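Dokcombe Parallel Gripper, Second Version: A Long Review from a Small Bench

I have been living with a pair of Dokcombe grippers since February, and several of you have written in to ask whether they are worth the jump from the Fisach ones that come with so many small arms. I kept putting off an answer, partly out of laziness and partly from wanting to be fair, as my opinion of these things changed more than once over the year.

First, what you get. Mine were $435 for the pair, against $305 for two Fisach replacements, and they come in a nice snug box with the fingers already fitted, a bag of screws, two spare pads and a cable that is a good bit longer than it needs to be. Mounting took me 20 minutes on the first arm and almost 30 on the second (I was cocky the second time and put the bracket on backwards!). The printed guide is short but clear, and I'd much rather have that than the novel Fisach ships.

My usual test is packing. I like it because the things you find in a bathroom cabinet are such an awkward bunch – slick little bottles, tubes that give when you squeeze them, soap in a wrapper, skinny handles that want to roll away from you. If a gripper can put a toothbrush and a bar of soap into the same box without my stepping in, I'm ready to forgive it a great deal.
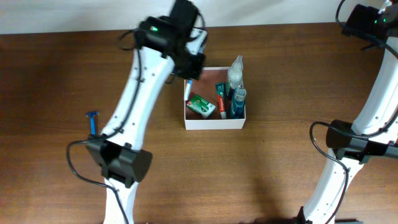

Toothpaste was where the old Fisach fingers always let me down. They close fast and stop hard, so a full tube would bulge and then squirt sideways out of the grip, and I'd find myself under the bench looking for it. The Dokcombe closes more gently over the last bit of travel, and you can set how hard it pushes from the controller without opening a config file. I found a setting I liked on the first evening and I've hardly touched it.

Bottles are a mixed story. Anything with straight sides is a pleasure. Rounded caps are harder, and I've learned to take a bottle by its body and leave the cap alone. Liesbeth Wuyts, who was kind enough to lend me her Rattanakul gripper for a couple of weeks, gets around this with softer pads, and I have to say the Rattanakul was better than the Dokcombe on anything round. It was also slower and quite a bit louder, and my dog left the room every time I switched it on.

Thin things are the real weak spot. A razor or a toothbrush lying flat on the table sits lower than the fingertips like to go, and you need to come in nearly straight down to get it. I wish Dokcombe would grind a little off the tips. Siriporn Jaidee filed hers down by hand and is very happy, but I'm too fond of my warranty to try it.

Now, the cable. It's stiff, and it's long, and you'll want to leave a generous loop at the elbow or it will tug when the arm reaches out. I tried tying mine down neatly and regretted it within the hour.

On the controller side, I ran everything through the Prirkside board I reviewed last time and had no trouble at all. Both grippers were found right away, and they've kept their settings through a whole year of my pulling the plug at bad moments.

So would I buy them again? Yes, I would, and I'd still keep one old Fisach in the drawer for the rough jobs. If most of what you pick up is round, try to borrow a Rattanakul before you spend the money. I'll be looking at pads next, so if you have a favorite kind, please do write and tell me which.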